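Household Textiles Exchange: Arrangements for the Summer Session

The Lelbridge Center for Home and Community Learning is pleased to confirm that the Household Textiles Exchange will continue through the summer. The Exchange accepts clean fabric articles in usable condition, sorts and folds them, and makes them available without charge to residents of the Lelbridge district. The following notice sets out what may be donated, how articles are prepared for the shelves, and the changes that take effect on Monday, June 27, 2022.

Review of the winter session

The winter session opened in January and received 2685 articles, the largest intake since the Exchange moved to the Malto Building. Dish towels, napkins and pillowcases made up the greater part. Fabric bags and pouches were also received in quantity, and these left the shelves faster than any other category. A total of 342 households collected articles during the session, and nearly 300 of them returned for a second visit.

Demand for bed linen in twin sizes was not met. Residents who have twin sheets to spare are asked to bring them in before the end of the summer session. Full and queen sizes are well stocked and will be accepted again in the fall.

What may be donated

The Exchange accepts table linen, kitchen towels, cushion covers, pillowcases, flat and fitted sheets, light curtains, tote bags, drawstring bags and flat pouches. Cut fabric is accepted in pieces of one yard or more.

The Exchange is unable to accept pillows, comforters, rugs, foam of any kind, or clothing. Clothing should be taken to the Fakeck Street collection point, which is open every day except Sunday. Articles with broken zippers may be donated if the fabric is sound. They should be placed in the mending bin to the left of the entrance and kept apart from the general donations.

All articles must be washed and fully dry. Donors are asked not to use scented dryer sheets, as several residents have reported skin irritation. Staff may decline a donation that does not meet these conditions.

Preparation and folding

Articles are sorted at the long tables in Room 4 and folded to a common size before shelving. The folding guide, revised by Pallavi Sisodia, Coordinator of Household Programs, is posted at the end of each table. Those who assist with sorting are asked to follow it closely, in particular the sections on bags and checkered cloths, where practice has varied between sessions.

1. Clear the tabletop before beginning a new batch. Articles from different categories should be kept well apart while they are being worked on.

2. Turn out every bag and pouch and check the corners for coins, receipts and pins. Found items go in the envelope at the front desk with the date written on it.

3. Lay bags and pouches flat with the opening away from the folder. Patterned articles are placed with the better side up, so that residents may see the print without unfolding the piece. An orange patterned article and a green checkered one, for instance, belong at separate places on the table until each has been checked. 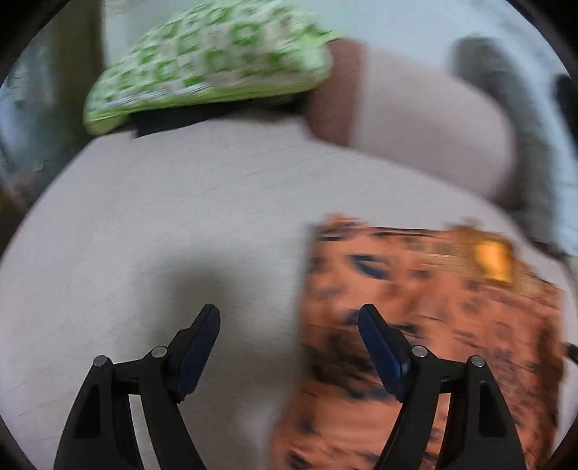
4. Smooth the fabric from the center toward the edges. Pressing is not required. Badly creased table linen may be set aside for the ironing group.

5. Fold cloths in thirds along the length, then in half. Pouches are left flat and are not folded.

6. Attach the category card with a plain clip. Safety pins are no longer to be used on woven articles.

7. Shelve with the folded edge facing out. Sheets are grouped by size, all other articles by use.

Opening hours and shelving

The Exchange will be open on weekday afternoons from one o'clock until five. Morning donations may be left in the covered bins at the side entrance. Bags should be tied closed, and nothing should be left on the steps.

New shelving has been installed along the north wall under the Blomqvist bequest, which supports improvements to the public rooms of the Center. The upper shelves are reserved for bed linen. Bags, pouches and small cloths have been moved to the lower shelves, within reach of residents who are seated. Each household may collect up to six articles per visit, with sheets counted by the set.

Supplies requested

The Center would be grateful for plain metal clips, stiff card in any light color, and clear storage boxes with lids. At present 100 boxes are in use, and several have cracked at the corners. Boxes of shoebox size are the most useful. Larger ones do not fit the new shelves.

Further information

Questions about donations, and requests to help with sorting, should be directed to Pallavi Sisodia at the Household Programs desk on the ground floor of the Malto Building. Printed copies of the folding guide are available at the same desk. The guide for curtains and other long articles is being rewritten and will appear in the next issue of this newsletter.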